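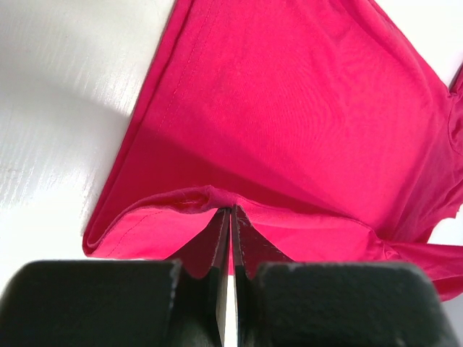 Menano Residents' Association – Laundry and Linen Group

Caring for cotton jersey: washing, drying and storing

Cotton jersey is a knitted fabric. The yarn runs in loops, and the loops can open, close and lean to one side. Most of the faults people bring to the group (short bodies, wide hems, side seams that creep round to the front) come from the loops moving during washing and drying. Woven cotton such as sheeting or shirting behaves differently and has its own page.

The notes apply to T-shirts, vests, plain nightwear and jersey pillowcases. They do not apply to jersey with more than a small amount of elastane, which should be kept out of the tumble dryer altogether.

Sorting

Sort by colour first and by weight second. Strong pinks, reds and deep blues go together for at least the first 3 washes, and after that may go in with mid-tones if the colour test below is clear. Keep jersey away from towels. Towels hold far more water, take longer to dry and shed lint that sticks to the face of the knit.

Close zips and hooks on anything sharing the drum. A single open zip will pull loops on every T-shirt in the load, and a pulled loop cannot be cut off without starting a hole. To deal with one, pass a fine needle through from the inside, catch the loop and draw it back to the wrong side. Stretch the fabric gently across the width afterwards and most of the pucker will go.

Turn everything inside out. Abrasion dulls a dyed surface faster than detergent does, and the inside can take the wear.

Colour test

1. Wet a patch of the inside hem with cool water.
2. Press a piece of white cotton cloth on it for a minute under a flat weight.
3. Lift and look at the cloth in daylight.

If there is a clear mark, wash the item alone. If there is a faint tint, wash with similar colours only. Test again after a few washes. Salt and vinegar are often recommended for fixing dye at home. Modern cotton dyes are fixed at the factory, and neither will do much for loose dye left in the cloth. Rinsing it out is the remedy.

Temperature and spin

30 degrees is enough for ordinary wear. Use 40 for underarm soiling or anything worn for heavy work. Sixty is for illness in the house and for white items only; expect some shrinkage the first time.

Spin at 800. Faster spins get more water out but set hard creases into the body of the shirt, and these need steam to shift. If your machine will not go below 1000, take the load out as soon as the door unlocks.

Do not pack the drum. With the load in and dry, you should be able to fit a hand flat on top of it. Overloading is the usual cause of white streaks on dark or bright jersey. The streaks are undissolved powder, and a plain rinse removes them. Liquid avoids the problem but does less for greyness in whites, so many households will want both.

Fabric softener leaves a film. On T-shirts this is a matter of taste. On anything used for exercise, leave it out, as the film slows down the uptake of sweat and holds on to smell.

Stains

Treat before washing, from the inside of the fabric, so that the stain is pushed back out the way it came.

Cooking oil: washing-up liquid, undiluted, worked in with a fingertip. Leave for 9 minutes, then wash at the warmest setting the label allows. Check before drying. Heat will fix whatever remains.

Blood: cold water and a little salt, as soon as possible.

Deodorant build-up: a paste of bicarbonate of soda and water, left for an hour, brushed off with a soft nailbrush. White vinegar, diluted by half, does better on the waxy sort. Use one and rinse before trying the other. Together they cancel out.

Ballpoint: surgical spirit on a pad, with a folded cloth behind. Dab. Change the cloth as it takes up ink. Try it first on the inside hem of bright colours.

Rust: lemon juice and salt on white items only.

Chlorine bleach is not recommended on dyed jersey at any strength. It takes out colour unevenly and weakens the yarn.

Drying

Take each piece out singly and shake it by the hem. Pull the side seams straight between both hands, then the shoulder seams, then smooth the neckband with the thumb. This takes a few seconds per shirt and does away with most ironing.

Light and medium jersey can go on a line. Peg at the hem, upside down, with the pegs on the side seams where the fabric is thickest. Pegging at the shoulders leaves points that will not always press out. Heavy jersey is better dried flat on a rack, turned once.

Dry bright colours out of direct sun. Iolanda Cavalcanti hung two matching shirts on the south and north sides of her yard through the whole of June, and the difference can be seen from across a room. The south-side shirt has faded most on the shoulders and along the fold where it hung over the line.

In a tumble dryer, use low heat and stop while the seams are still slightly damp. The body of a shirt dries well before the seams and hems, and running the machine until the seams are dry will overdry everything else. Finish on a hanger with a broad shoulder.

Skewed side seams

Jersey is knitted as a tube or a wide sheet and will try to return to its natural lie. If the panels were cut slightly off the grain, the side seams will swing towards the front and back after the first wash. It can be reduced by pulling the damp garment on the opposite diagonal before drying, but it will need doing every time. It cannot be cured. When buying, fold the shirt in half lengthways with the shoulder seams together. The side seams should lie one on the other from armhole to hem.

Pressing

Iron inside out while slightly damp, medium heat, with steam. Lift the iron and set it down. Sliding it stretches the loops ahead of the soleplate and makes waves along the hem. If a hem has already gone wavy, steam it from just above the surface, pat it into shape with the flat of the hand and leave it to cool where it is.

Do not iron over printed designs. Press from the back with a cloth between.

Hem repairs

Most T-shirt hems are sewn with a stretch stitch in thread matched to the fabric. When it breaks, it often runs. Stop a run by pulling the loose end through to the inside and tying it off. To resew by machine, use a ballpoint needle and a narrow zigzag, and lengthen the stitch a little from the usual setting. An ordinary sharp needle cuts the yarn and leaves a row of small holes after the next wash. Polyester thread has more give than cotton and is preferred.

By hand, a loose herringbone stitch stretches well enough for everyday wear.

Folding and storage

Fold T-shirts; do not hang them long term. Lay the shirt face down, fold each side to the middle with the sleeve turned back, then fold the length into thirds. Stored upright in a drawer, the shirts can be taken out one at a time without disturbing the others.

Jersey must be fully dry before it is put away. If in doubt, feel the neckband and underarm seams.

Questions about this page go to Silvana Cordeiro. Needles, thread cards and the large drying rack may be borrowed from Ilze Jaunzems at number 61.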